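Oct 5, 2018

Second full day of recording with the hand grippers. The target for the Kuson task is 200 demonstrations and we had 100 at lunch, so we are on pace if nothing else breaks. I did most of the morning. My thumb is sore from the trigger and I should tape it tomorrow.

The routine is the same each time. Start with the fingers open over bare table, hold still for 2 seconds, then go in for the part, lift, place, back out, open again. The hold matters more than I thought. Yesterday I rushed it, and when the Stamovent software cut the recordings into separate runs it joined several of them into one. I had to go through those by hand after dinner. 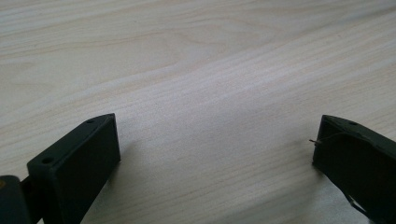

Tuncay Polat thinks we should drop the hold and mark the start with a button press instead, as they did on Horow. He says a person who has to wait gets stiff, and the arm learns the stiffness along with everything else. I told him I would try a few his way on Monday. I don't want to change the method halfway through a set.

He may have a point about the stiffness. I watched two of my own runs next to two of Pouran's and hers are smoother. She moves from the shoulder and keeps her wrist quiet. I twist at the end, every time, and I can see it in the replay as a little hook before the fingers close. The arm copied that hook when we tested on February's data too, and I blamed the motor then.

After lunch I worked on the approach only. No part on the table, just coming down over the wood and stopping with the gap open. I did it slowly, then at normal speed, then slowly again.
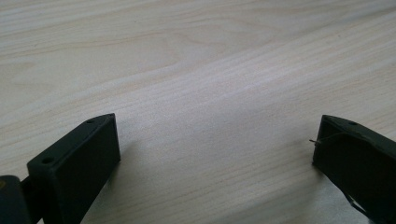
*Approach practice, fingers open, nothing between them.*

It helped some. The hook was smaller by the end of the afternoon.

We stopped at 193. Pouran wanted to push through to the end, but I was getting sloppy and those would only have been thrown out. She has the Tokgöz call in the morning, so I will finish the last ones alone — and then copy everything to the second drive before I touch the settings.

Need to buy tape.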